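Juline Scene Packs: Your Questions, Answered at Some Length

Hello and welcome! We're Wuden, a small outfit that builds simulated tabletop scenes for people who test and train robot arms, and Juline is the name of the scene service you've probably landed here to read about. Glenys Probert answers most of the mail, and she's the one who put this page together from the things people write in and ask her over and over (please don't feel bad if yours is one of them, she likes getting mail). It was last tidied up in March.

What do I get when I order a Juline pack?

You get a set of ready-made scenes with the furniture, the room, the small objects and a robot arm already in place, plus a task sheet for each scene. The standard pack has 18 scenes. Each one opens on its own, so if all you care about is the pen cup and the round table, you can load those and leave the others in the folder for a rainy day. We also include the object files separately, which a lot of folks end up using in rooms of their own.

Is any of it filmed in a real room?

No, all of it is computer-rendered, right down to the carpet and the plaster on the walls. People do ask, and we take it as a compliment, especially Nghĩa Quan, who does our surfaces and spent longer on wood grain than any of us thought was reasonable at the time. If you need footage from a real lab to go alongside, we don't sell that, though we're happy to talk with you about matching a scene to a table you already own.
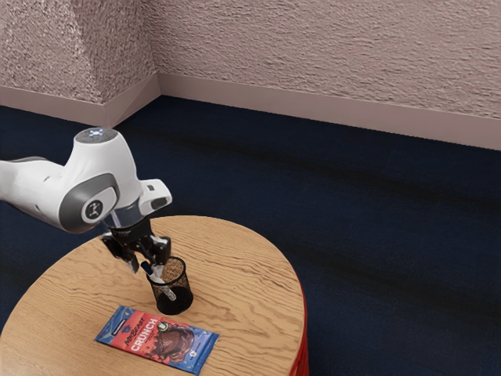

Round table scene, side view, with marker, mesh pen cup and chocolate bar.

Which tasks work best to start with?

We nearly always point new customers to the pen cup scene. The sheet that goes with it has two tasks, one for putting the marker in the cup and one for taking it back out, and you can start from either end. It's a friendly little job to understand and a surprisingly fussy one to do well, what with the rim being thick, the mesh being see-through in places, and the marker being free to lean whichever way it pleases. If your controller handles that nicely, move along to the stacking scenes, and save the drawer scenes for when you've had lunch.

Why is there a candy bar in a scene about a pen cup?

It's what we call a bystander object. It has no part in the task, and the idea is that your arm should get its work done without bumping it or trying to pick it up. Printed wrappers are handy for this, with all that bright color and lettering pulling at a vision system, and you can swap it, move it or take it out altogether in the scene settings. We'd suggest running with it and without it and comparing the two. Sérgio Pinheiro on our team likes to put the bystander right up close to the target, and if you've ever had a message from us that says "try the Sérgio version," now you know what it means.

Can I move the camera?

Oh, yes, please do! Every scene comes with several saved viewpoints, and you can add as many more as your machine will put up with. A view from the side gives you the arm and the room together, and a view from above gives you the tabletop and whatever is on it. You'll want to look at your task from more than one of these before you decide anything, in our experience. A marker in a mesh cup is a tall thin thing from the side, and from above it's foreshortened against the rim and the mesh, so a model that's only ever met one of them may well struggle with the other.
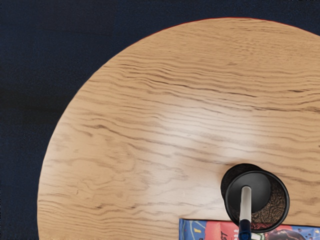 Reading time: 6 minutes (longer if you stop for coffee)

How real is the lighting?

Good enough to be annoying, which was the goal. The tabletop has a glossy finish and picks up a soft whitish patch of reflected light that washes out some of the grain. You can turn the gloss down with a slider, and we've had customers do exactly that on their first afternoon. We'd gently encourage you to turn it back up again before you finish, as a great many real tables are shiny too.

Will it run on my computer?

Most likely. You'll need a desktop or a fairly stout laptop with a separate graphics card, and 14 gigabytes of free disk space for the standard pack. If you're short on room, the installer lets you skip the high-detail surfaces. The pen cup mesh looks a bit plain that way, so we do recommend keeping that one if you can spare the space. Older machines will cope if you close your other programs first and don't ask for every camera at once.

What does it cost?

The standard pack is $99 for one person, paid once, and that covers updates to those same scenes for as long as we keep making them. Schools and labs with several people should write to us for a shared license, and it'll come out cheaper than buying them one at a time. There's no subscription on the standard pack and we have no plans to add one.

Can I use my own robot arm model?

You can, if you have a file for it that includes the joints. Bring it in through the Skiner importer (in the Tools menu, third item down), set its base where you'd like it, and then please check the reach before you do anything else. More than 71 of our support messages last year came down to an arm whose base was sitting too far from the table, and it's a sad way to lose a morning. Grippers come in separately from the arm. Two-jaw grippers are the simplest. If yours is something more unusual, send Wanda Olszewski a note first and she'll tell you whether it's likely to behave.

Do you make custom scenes?

We do, and it's the part of the work we enjoy most. Send us a few snapshots and measurements, and a sentence or two about what the arm is meant to do. The Núñez add-on is where custom objects live, so you'd need that installed as well, and it's free with any custom order. A single table with a handful of objects is a small job for us. Whole kitchens take a good deal longer, and Mabli Powell will call you to go over it before she quotes a price.

Something in my scene fell through the floor. Is that my fault?

Probably not! Go to the scene settings and press Reset Contacts, then reload. If it falls through a second time, send us the scene file and the name of the object, and let us know whether you'd resized it, as very small objects are still a bit of a sore spot. We read everything that comes in before 4 p.m. the same day.

Can I get my money back?

Yes, if you write to us within a month of buying. Tell Glenys what went wrong if you feel like it, and leave it blank if you don't. She'll send the refund to whichever card you used.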